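How to Catch the Big Pike in Karndale Without Throwing Your Controller

By Ruairi Laing
Sat 14 December
19 shares | 8 comments

Karndale has a lovely fishing system, hidden behind a tutorial that consists of an old man telling you the river "has moods." So does he. I spent 100 casts working out what he meant, and you can have it for free.

1. Fix the settings first. Open Controls, then Advanced, and turn off Cast Assist. It is on by default and aims for the nearest water, which may well be a puddle. Set the left stick dead zone to 3. Leave vibration on. You'll need it.

2. Get the right rod. The Bronard rod in the starter shop looks impressive and snaps like a breadstick. Save up for the Jenkins, sold at the Drorville dock after dark by a man who won't haggle. Buy the cheap line with it. The expensive line is mostly a nicer color.

3. Wait for rain. The pike only shows up in June on the game calendar, and only when it's wet. Sleep in the tent until you hear drumming on the canvas, then walk to the bend below the mill. Walk! Running scares the fish, even from inside the tent as far as I can tell.

4. Cast past the reeds and leave it alone. Small buzzes are perch showing off. The pike gives one long buzz and then nothing. Count to two and pull back hard on the left stick.

5. Reel in short bursts. When the tension bar goes orange, let go. My friend Fraser Lindsay holds the trigger down the whole way on principle and has never landed one. He says the fish are rigged.

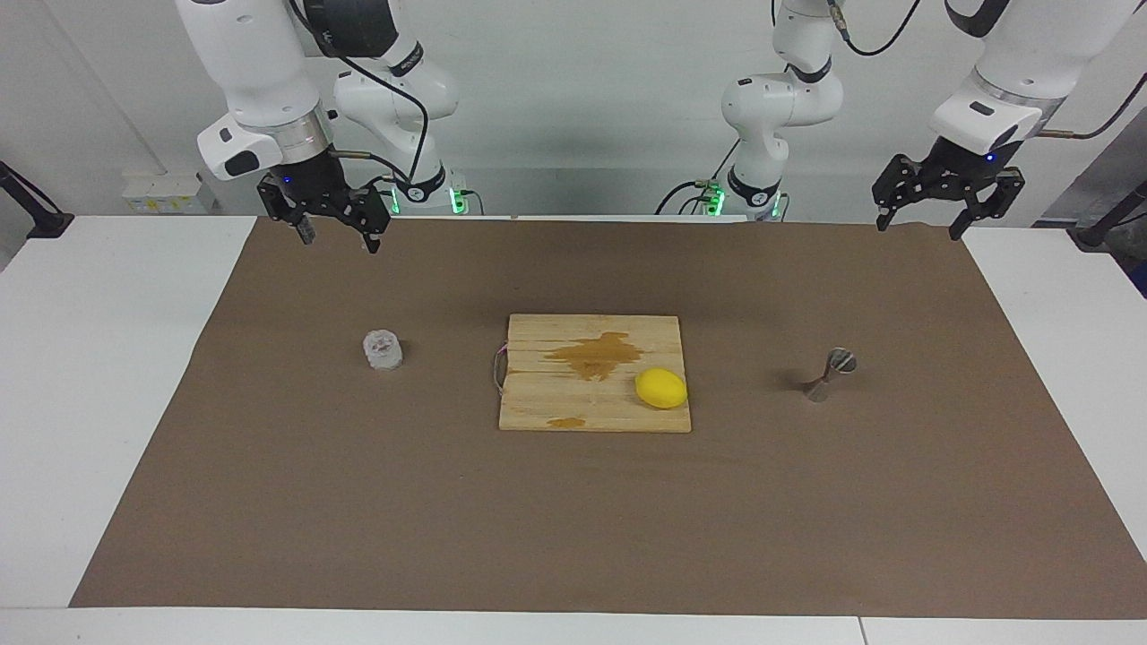
The last stretch is where most pike get away, usually to a twitchy thumb. Once the fish is at the bank, you have to pinch both triggers at the same moment to net it, and squeezing one early drops the net in the mud. Hold your two index fingers the way that black gripper holds its jaws, open and level with each other, and keep them there until the splash icon appears. Then squeeze. If you miss, the old man will have something to say about moods, and his dialogue can't be skipped.

Last updated: three days after the river patch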